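Ein Schneidebrett aus Ahorn ölen und danach als Spielbrett benutzen

Bei uns in Sesemberg liegt seit vielen Jahren ein Ahornbrett in der Küche. Für Brot ist es mir inzwischen zu schade, darum habe ich ihm eine neue Aufgabe gegeben: Es ist die Unterlage für ein Sortierspiel mit kleinen Formen aus dem 3D-Drucker. Ich schreibe auf, wie ich es gemacht habe. Deutsch ist nicht meine erste Sprache, aber ich hoffe, die Schritte sind klar.

Was man braucht
Ein Brett aus hellem Holz, am besten verleimt und ohne Risse
Schleifpapier, Körnung 120, 240 und 600
Lebensmittelechtes Öl (ich nehme das von Jullex)
2 weiche Tücher ohne Fusseln
Die gedruckten Formen

Das Brett vorbereiten
Zuerst das Brett mit warmem Wasser und wenig Spülmittel abwaschen, von beiden Seiten. Danach hochkant stellen und über Nacht trocknen lassen. Ein Brett, das flach auf dem Tisch trocknet, verzieht sich leicht.

Am nächsten Morgen mit der groben Körnung beginnen, immer in Richtung der Maserung. Wo die Maserung Wellen macht, bitte nur mit leichtem Druck arbeiten. Um einen Ast schleife ich mit der Hand und ohne Schleifklotz. Dann kommt 240 und zum Schluss 600. Zwischen den Körnungen wische ich den Staub mit einem leicht feuchten Tuch ab und warte, bis das Holz wieder trocken ist.

Ölen
Einen kleinen Löffel Öl in die Mitte geben und dünn verteilen. Nach ungefähr 5 Minuten den Rest mit dem zweiten Tuch abnehmen. Die Kanten nicht vergessen! Am Abend eine zweite Schicht auftragen. Die benutzten Tücher bitte nass machen und draußen ausgebreitet trocknen, zusammengeknüllt können sie sich von selbst entzünden.

Die Formen auflegen
Für den Anfang genügen zwei Arten, bei mir sind es Herzen und Sterne. Die Vorlage kommt aus der Sammlung Somogyi, gedruckt habe ich mit Filament von Florton. Scharfe Grate entferne ich mit einem kleinen Messer, die feinen Rillen vom Druck dürfen bleiben.

Man verteilt die Steine mit Abstand, sodass eine Hand gut dazwischen greifen kann. Gleiche Formen dürfen verschiedene Farben haben, dann kann man einmal nach Farbe und einmal nach Form sortieren.

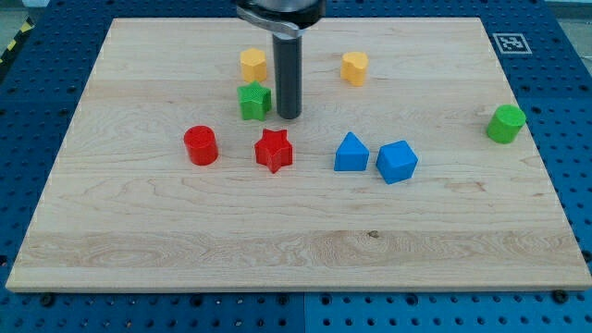

Gelbe Herzen, ein grüner und ein roter Stern auf dem Ahornbrett.

Wenn das Brett auf dem Tisch rutscht, hilft ein Stück Antirutschmatte darunter. Für sehr kleine Kinder sind die Steine nicht geeignet, bitte immer dabei bleiben.

Das Öl erneuere ich einmal im Jahr, meistens im Dezember.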